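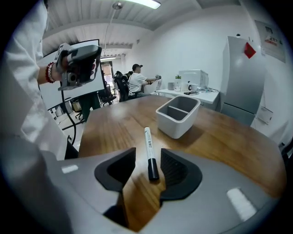 By the Rustis bench desk | Workshop tips | November 24, 2022

Dropped pens with hand-held grippers: check the pads before the software

Our pen-to-tray task began failing in August. The marker was picked up cleanly, then rotated between the pads on the way to the tray and landed across the partition. The first suspect was tracking. It was the pads.

Black finger pads collect skin oil and table polish. An oiled wooden top makes this worse, as the pad edges rub the surface on every low pick. A smooth round barrel is the first object to show it. Square objects will hide the fault for weeks.

Cleaning. Wipe both pads with isopropyl alcohol on a lint-free cloth. Let them dry fully before closing. We clean every 50 picks and replace the pads at 300. The log at our Kundosthorpe bench stood at 1470 picks on the original pair when the drops started.

Grip position. Take a marker near its middle where the task allows it. Held by one end, the barrel acts as a lever and turns on a worn pad.

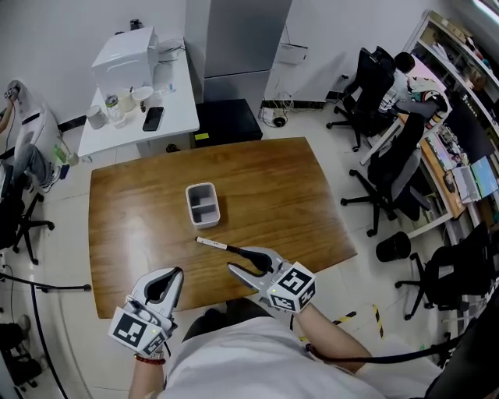
If the pen still turns after cleaning, close the fingers on a strip of paper and pull. It should resist evenly along the full length of the pad. If it slides out at the tip, the pad has lifted or the finger is bent. Do not add tape; the edge peels and catches.

Cables. Our second failure was a connector pulled half out by a cable hanging over the table edge. The gripper kept closing but its data dropped out. Leave slack at the wrist, route the cable away from chair wheels, and tug-test the plug before starting.

Safety. Disconnect power before putting fingers between the pads. Recap markers before a run. Keep alcohol off lenses and printed tags.

Spare pads: Flullska pads come 2 to a pack. Change both together. Phan pads are thicker and need the closing width reset.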